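The Strap

Latifa Badawi had been on the leader arms for four months when they gave her the new starter to train. His name was Jianhua Guo and he had driven a forklift at the Nesholm cold store before this, and before that a school bus. He had brought his lunch in an ice cream tub.

"You'll want to take your watch off," she said. "It catches on the handle."

He put it in his pocket. She showed him how to sit, with the stool wound down low enough that his elbows hung, and how to wait for the green light before he squeezed anything. The handle in his right hand closed and the gripper over the table closed with it. He opened his hand and it opened. He did this several times.

"There's a bit of lag," he said.

"You stop noticing by lunch."

The job sheet was clipped to the side of the station. It called the task Bottle to Bin, Mixed Table. The operator was to pick the bottle up, carry it over and lay it down in the clear bin without knocking anything else. Bouazza, who paid for the hours, wanted 2,098 good demonstrations by the end of February. The counter on the wall said 132. It had said 130 when Latifa came in, and she had put the other two on herself while Jianhua was at the office filling out his tax form.

"What makes one good?" he asked.

"You don't stop halfway and think. If you stop and think, it learns to stop and think, except it hasn't got anything to think about. It just hangs there."

He nodded and took hold of the handle again. She reset the table and sat down on the spare chair with the clicker.

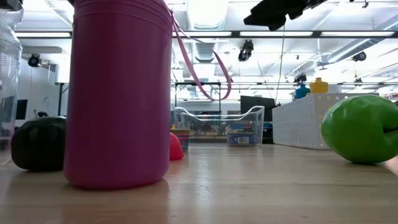

Station camera view, Bottle to Bin, before the first take.

His first go was too quick. The gripper came down hard beside the bottle and the bottle went over. Latifa pressed the button for a bad take and stood it up again.

On the second he got hold of it and had it up off the table when the strap swung across one of the fingers and hooked. He lowered his hand, and the bottle went down crooked with the strap pulled tight over the knuckle of the gripper.

"Leave it," she said. "Don't shake it. Everyone shakes it." She leaned in and lifted the strap off with one finger, then marked the take bad.

"Why don't we cut the strap off?"

"I asked that my first week. They said people have straps on their bottles."

He thought about this. At Nesholm, he told her, there had been a pallet with a loose end of wrap that stuck out of one corner, and every driver on the shift had learned to come at it from the left. Then a new bloke came and went at it from the right and dragged half the row down. It had been yogurt.

"So come at it from the left," Latifa said.

He tried it from the left. The strap hung away on the other side and the fingers closed on nothing but bottle. He carried it across slowly, and when he was over the bin he did stop, only for a second, and she heard him breathe in through his nose. Then he laid it down.

She had the clicker in her hand. By the sheet it was a bad take, because of the pause. Four months ago Florkumau, who had trained her and had since gone over to the Skevadar site for the better parking, had sat in this chair and passed her first one, and she had found out much later from the log that it had been no good at all. She had watched it back. Her arm had wandered about like a dog looking for somewhere to lie down.

"Was that one?" Jianhua asked.

"You stopped."

"I know. I was making sure."

"You can't make sure. You've got to be sure before you get there."

She marked it bad. He looked at the wall, where the counter hadn't changed, and wiped his palm on his trousers. She got up and set the bottle back on the table and turned it a little so the strap fell differently, as the sheet asked for.

"Again?" he said.

"Whenever it's green."

He came round from the other side this time without her saying so. The bottle went up and over in one movement, not fast, and down into the bin on its side, and he let go and drew his hand back to his chest the way you do from a sleeping baby. The counter went to 133.

Neither of them said anything about it. Latifa put the bottle back. There was an hour and ten minutes until lunch and the colour of the light had already gone from amber to green, and he had his hand on the handle, waiting for her to get out of the way.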